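Ticket: Priline tracker loses pose when the wide lens sees mostly blue
Project: Gunel / perception
Opened by: Rattana Sriwong
Status: open, workaround in place

Okay, so the short version is that the pose estimate from the gripper camera drifts off sideways whenever the blue tabletop takes up most of the view, and then it snaps back the moment somebody tilts toward the windows. I first blamed the map. Then I blamed the lens calibration. I'm still a little mad at the lens calibration.

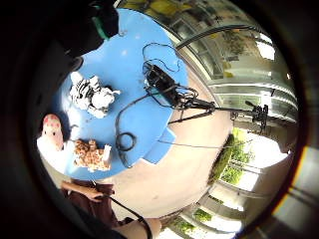
2 min read

Build is the one Oi-ling Tam tagged on 16 Jul 2021, straight off the Pridthorpe branch, no local patches (I checked, because last time it was my patch). Config is stock except the feature cap, which I raised to 3,000.

What I see in the log is this. Tracking starts fine, with plenty of corners on the zebra, the cables and the window frames. Then the view settles over the table, the inlier count falls off a cliff, and the filter starts coasting on the IMU. It coasts for over 2 seconds before it admits anything is wrong, and by then the gripper thinks it's floating off past the table edge. The planner happily uses that pose. Not great!

Stuff I tried, in order:

Reran the calibration with the fisheye model from May. Slightly worse, so I put the new one back.

Masked the black border outside the lens circle. This helped more than I expected — the detector had been sticking features on the rim, and those never move, so they were voting for "we're standing still" the whole time. Mask is committed.

Turned the corner threshold way down. Now it finds features on the plain blue, and they're junk. They hop around between frames. Reverted.

Dropped the hand mask. Bad idea, put it back. A dark glove with a fine mesh texture is basically corner candy, and with the mask off the tracker locked onto the hand and decided the room was moving.

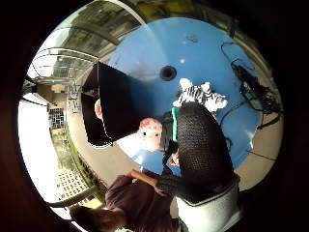
Glove, toys and blue tabletop, same setup.

So with the hand mask on, that whole lower right chunk gets thrown out, and what's left is a lot of smooth blue with the hole near the middle and a few toys. The zebra is doing most of the work. The cables on the right side give us points too, but I don't trust them for pose, they get dragged around.

Oi-ling's comment from the thread, pasted so it doesn't get lost: "Why is the coast timeout that long? Rowlands used to bail out early and relocalize." Good question. I went looking, and the timeout got bumped when we merged the Rowlands config into Priline. No note in the commit. I set it back to the old value and replayed the same log, and the drift is much smaller, though it relocalizes more often and you get a visible hop each time.

Still to do: weight down anything on a cable, make the planner pause when the pose is flagged as coasting, and replay the other log from the same table. I'd also like to try a printed tag on the tabletop, but Oi-ling wants to hold off on that until the mask change has been through review.

Leaving this open. If you hit the same thing, grab the rim mask and the shorter timeout and post your inlier plot in the thread.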